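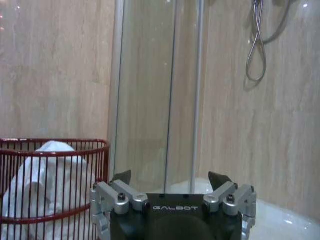
Notas para la charla: el baño empieza por el cesto

Saludar con calma, dejar que la gente termine de sentarse y dar las gracias a la casa por el café, que a media tarde se agradece mucho. Decir que vengo de Drumley, que llevo media vida entre toallas y que voy a hablar de una cosa pequeñita: dónde se pone el cesto en un baño y qué pasa con la toalla entre la mano de quien se ducha y ese cesto. (Pausa. Aquí suele reírse alguien, y está bien, que se rían.)

Contar lo de Kustine. Cuando entré a ayudarles tenían 189 habitaciones y en cada baño el cesto estaba en un sitio distinto: en unos detrás de la puerta, en otros debajo del lavabo, en otros directamente en el pasillo, donde tropezaba todo el mundo. Lo primero que hicimos fue elegir un rincón, uno solo, y respetarlo. El que más nos gustó fue el que queda junto a la mampara de la ducha, porque la persona sale, se seca y tiene el cesto ahí mismo, sin cruzar el baño goteando.

Hablar del color. Un cesto rojo en un baño de tonos claros se encuentra enseguida, también con las gafas olvidadas en la mesilla y con el vapor de la mañana. A mí me gusta mucho el alambre, ya lo saben los que me conocen – deja pasar el aire, se ve desde fuera si está lleno y se limpia con un paño en un momento. Si alguien prefiere el mimbre, no discutir, que el mimbre tiene sus devotos y la última vez se nos fueron diez minutos.

Segunda parte: la toalla y la pared

Pasar a los revestimientos. Preguntar cuántos tienen piedra, o azulejo que la imita, en el baño de casa (suelen levantar la mano más de los que uno espera). Explicar que la superficie lisa y clara es muy agradecida si se repasa a diario y muy ingrata si se deja para el sábado, perdón, para cuando haya tiempo. Nosotros la repasamos con una toalla de rizo ya retirada del uso, doblada varias veces para que haga cuerpo, de arriba abajo y sin apretar demasiado. El rizo llega bien a las juntas, y una toalla vieja hace mejor servicio aquí que muchos trapos recién comprados.

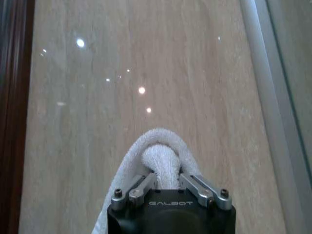 Y como el rizo se carga de polvo y de cal, hay que ir cambiando la cara del pliegue: primero una, luego la otra, después se abre, se vuelve a doblar y se sigue por donde se iba. Con las toallas blancas se ve perfectamente cuándo toca, y por eso insisto en reservar las blancas para esto y dejar las de color para el suelo. En Saragih apartaron 387 toallas viejas para limpieza en una sola tarde de mayo, y salieron de los armarios cosas que llevaban allí desde antes de la reforma. Contar lo del albornoz infantil con orejas de conejo, si vamos bien de hora.

Recordar también que la toalla de limpiar no va al mismo cesto que la de ducha. Parece una manía mía, pero en la lavandería lo notan muchísimo.

Tercera parte: la bolsa

La bolsa dentro del cesto. Blanca, que haga juego con la toalla, y un poco más grande de lo que pide el cesto, para que el borde asome y se pueda coger sin meter la mano hasta el fondo. En Kustine gastaban casi 360 bolsas al mes y las compraban justas de tamaño, así que se escurrían hacia dentro y había que pescarlas. Pedimos una partida de 3000 de la talla siguiente y se acabaron las quejas, al menos las de las bolsas.

Mover el cesto entero para fregar debajo, todos los días. Cogerlo del borde, levantarlo un poco y no arrastrarlo, que el alambre raya la baldosa y luego vienen los disgustos. Fregar el rincón hasta el marco de la puerta, secarlo y devolver el cesto a su sitio. 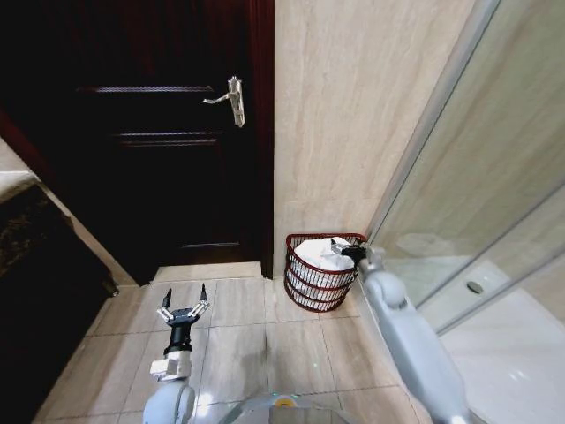

Herman Goh me discutió esto en Drusamwood, con mucha educación: según él, lo del rincón fijo está muy bien en un hotel, pero en una casa con niños el cesto acaba donde acaba, y vale más poner dos que pelearse por uno. Le contesté que tenía bastante razón, y desde entonces lo digo en todas las charlas. Dos cestos, pues, si cabe el segundo sin estorbar a la puerta, y los dos con su bolsa.

Abrir el turno de preguntas. Si preguntan por la cal en los grifos, prometer la hoja con las proporciones del vinagre y dejarla en la mesa de la entrada.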